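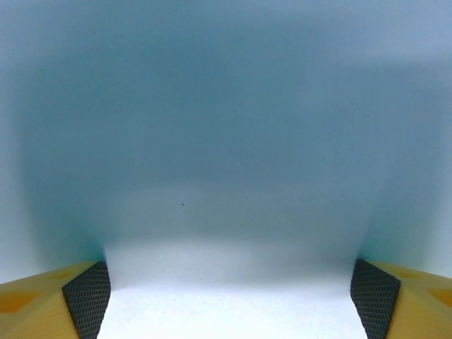
Re: [cell-care] Pads slipping again, and who moved my zero

Friederike, I'd start with the fingers before touching a single number in the config. On the Claller cell we run the printed yellow fingers with black knurled pads stuck on the inner faces, and everything that goes wrong with our grip goes wrong in those pads first. The diamonds fill with whatever the parts are shedding. A stiff dry toothbrush, worked along both diagonals, gets it out. Please don't use the solvent under the sink at Prelham. I did, in December, and spent the following morning scraping adhesive off two fingers while a very patient student watched.

Once the pads are clean, put the arm somewhere dull and look through the wrist camera. You want both pads in view at the bottom, at matching heights, with the same amount of finger showing on each side. If one sits higher than the other, either the finger is on crooked or the camera is, and you can lose a whole afternoon deciding which. (It's the camera. The bracket screw backs out. Ours has had thread locker on it twice and regards this as a suggestion.)

About your dot: we get those too. You can see a tiny dark one near the middle of our wrist view, against the blue, and from a still I couldn't tell you whether it's dust on the lens or a mark on the thing the arm has its nose pressed against. Jog the wrist a little and watch. If the dot travels with the background, leave it alone. If it stays put, get the blower out. I mention this since the last person to ask me had already replaced the camera.

On the zero. Your right arm hasn't drifted, or at least I'd be surprised. Your log says 3,449 cycles since the last homing, and the Graka scripts start complaining at 2,000, so somebody has been clicking the complaint away. I accuse no one. Home both arms, power down, push them by hand through the full range, power up, home again. Allow 15 minutes, plus the time it takes to find the hex key, which I can't estimate for you.

Then do the meeting test. Bring both arms in over the middle of the floor until the tips nearly touch, and give them something small to hold between them. We use any light bit of plastic that's lying around, on the principle that it will get dropped.
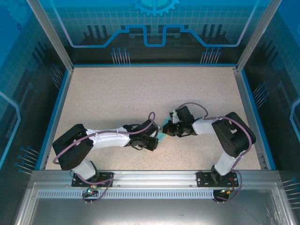 If the two arms disagree about where the middle is, you'll know, because the part twists as the second gripper closes. Correct one arm only. I pick the left and treat the right as gospel, for no better reason than that I did it that way the first time and wrote it down. Correcting both at once is how we arrived at the famous week when each arm was accurate to a location in the hallway.

While you're in there, look at the cables. Ours run up over the shoulder housings and along the white segments, with a loop standing up above each gripper. The loop is slack for the wrist, and it looks untidy. Visitors like to tidy it. A tidied loop pulls on the wrist at full reach and gives you exactly the symptom you describe, a gripper that opens itself a hair when the arm is stretched out. Push the arm all the way out with the power off and see whether the cable goes tight before the arm stops. If it does, feed some back up from the base end. No cable ties at the wrist, please, however small and however well meant.

Last thing, the mounting plates. Check the bolts into the front rail with a proper wrench. Seidel told me theirs had never moved, and then I leaned on one.

Send me the homing log when you've done it, and leave the warnings in this time.

-----Original message-----
From: Friederike Böttcher
Subject: [cell-care] Pads slipping again, and who moved my zero

Hello all,

Our two-arm cell is misbehaving and I would like a second opinion before I start taking it apart. In order of annoyance:

The right gripper loses small parts when the arm is stretched out. Close to the base it holds them without trouble. I raised the closing force by 40 counts, and now it drops them with more determination.

The arms no longer agree on the handover point. They did before the break. The counter reads 3,449 and I haven't changed anything, which I realize is what everyone says.

There is a dark dot in the wrist camera picture. I have wiped the lens with my sleeve. The dot is still there and now there is also a smear.

Should I redo the whole calibration, or is there something cheaper to try first? I also have a spare set of fingers but would like to keep them spare.

Thanks,
Friederike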